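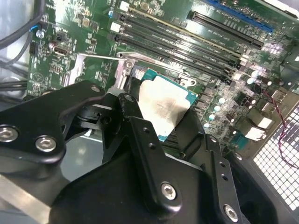 Zillmont 的二指平行夹爪套件在我们维修间用了一个多月，主要做旧台式机和服务器的拆件，这篇只谈取放处理器这一项。套件包括夹爪本体、两片可换指片、腕部支架和一份控制软件，整套报价 3448 元，不含机械臂。处理器算是比较难夹的东西：顶盖薄，边缘能受力的地方少，旁边还有插座的金属压框和拉杆。夹爪从斜下方伸进机箱，两指夹住芯片，顶盖上还留着旧硅脂的灰色污迹，这种状态的件我们收得最多。指片够窄，能避开压框，这一点比我之前用的 Rarner 强。

**安装。** 支架孔位和说明书一致，Feng-yi Yuen 一个下午装完。连杆外露，银色内六角螺栓都在外侧，紧固不用拆壳。缺点是缝隙多，容易进灰，要定期用气吹。

**夹持。** 力度最多可分 447 级，日常只用得到低段。默认值对处理器偏大，建议先调低再试。我们前后做了 507 次取放，掉件两次，都是硅脂沾到指片造成的，擦净后恢复正常。 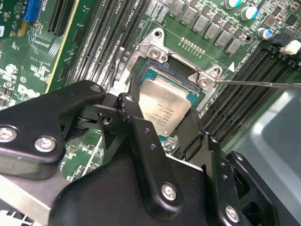
*夹取带金属顶盖的处理器，板上可见“CPU1”字样。*

**软件。** 界面只有英文和繁体中文。示教点可以命名，但不能分组，点一多就难找。Oi-ling Wei 写信问过厂家，答复是六月的版本会加。断电后零点需要重新校准，每次三分钟左右。

**配件。** 备用指片 Brukirton 有货，一对 290 元，偏贵。原装指片表面光滑，夹干净的顶盖没问题，遇到油污就打滑，希望出一款带纹路的。

**适合谁。** 手上已有机械臂、拆件量稳定的维修点可以考虑。一周只拆几块板的话，手工更快。我给四星，扣的一星在软件。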